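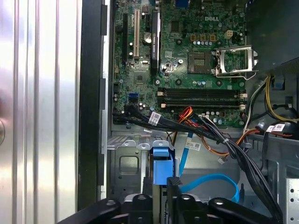
Figure 1. Wrist camera view over the open tower, with the gripper above the drive cage. The CPU socket is empty and its bracket is raised.

Search this site Enter keywords Go

Teaching by Demonstration for Desktop Computer Disassembly: Final Project Report
October — Volodymyr Stetsiuk, Clirkstead Robotics Teaching Lab

1. Background

Corkby takes in retired office computers and strips them for parts. Most of the labor goes into work inside the case: releasing latches, pulling cables, and lifting out drives and memory. The layout changes from one model to the next, so fixed robot programs go out of date quickly. The project tested whether an operator with no programming experience could show an arm these steps well enough for a learned policy to repeat them.

Two ways of giving demonstrations were compared. In hand guiding, the operator holds the arm near the wrist and moves it through the task while the joints are in gravity compensation. In remote control, the operator moves a small leader arm at a desk and watches the wrist camera feed on a monitor.

2. Setup

The follower arm was mounted on the bench beside the chassis, which lay on its side in a clamp. The only camera used for training was the one at the wrist. An overhead camera was tried early on and dropped because the arm blocked its view of the drive cage during most of the reach.

The wrist view is crowded. In Figure 1 the two RAM slots and their latch tabs are in clear view, but a thick black cable bundle runs down toward the lower right and passes behind the gripper. Several of the plugs and cables in the lower part of the case are close together, and a policy working from this view has to separate them by color and shape. The drive-bay bracket is blue and stands out well against the gray metal. The black SATA cables at the lower left of the board stand out much less.

Recording software came from the Indholm package, with a custom driver for the leader arm. Joint positions, gripper opening and images were stored together. A foot pedal started and stopped each recording, which left both hands free.

3. Procedure

Three tasks were defined:

Task A. Reach to the drive-bay bracket and grip its tab.
Task B. Press open a RAM latch.
Task C. Grip a SATA plug and pull it straight out.

A total of 42 demonstrations were recorded for each task with each method. The operator was allowed 2 practice runs before recording began. Demonstrations with a dropped part or a collision were kept in the raw log but left out of training. Each policy was then given 9 trials, with the chassis shifted slightly in the clamp between trials.

4. Results

Task A gave 9 successes with remote control and 9 with hand guiding. Task B gave 9 with hand guiding and 2 with remote control. The leader arm has no force feedback, and the operator tended to stop pressing before the latch moved. Task C failed in most trials with both methods. The usual fault was a grip on the cable behind the plug.

Hand-guided recordings had one defect that was not expected. The operator's fingers entered the wrist view in many of them, and the first policy trained on that data hesitated near the case wall. Cropping the images and retraining removed the hesitation. The final hand-guiding set held 3,684 images after cropping and filtering.

5. Limits and further work

All demonstrations came from one operator. A second operator from Corkby was scheduled but the arm was out of service that week — a wrist bearing had to be replaced. Lighting was also held constant, and reflections from bare metal in the case may cause trouble elsewhere.

The next step for Task B is a leader arm with a motor in the grip, following the Brandão design already in the lab. For Task C, narrower fingertips should be tested before any more data is collected. The driver and pedal wiring notes are stored with the raw logs.

Contact the lab office | Copyright Clirkstead Robotics Teaching Lab | Back to top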